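Re: [flata-list] Repainting the back room

> Has anyone used the Brostik white over old paneling? I have two
> cans left and wonder if one coat will do, or if I'm kidding myself.

Hello all, and what a nice question to find waiting on a Sunday!

We did our place in Asthorpe with it back in June, and I'm sorry to say it took two coats, with a third by the window - the old varnish kept coming through yellow. Do wash the walls first and give them a good five hours to dry. I used a 6 inch roller and was glad of it in the corners. Very happy with the white now, it is so bright in there.

Warmly, from Asthorpe
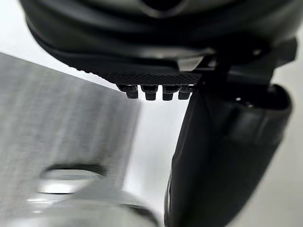
Bright white in the background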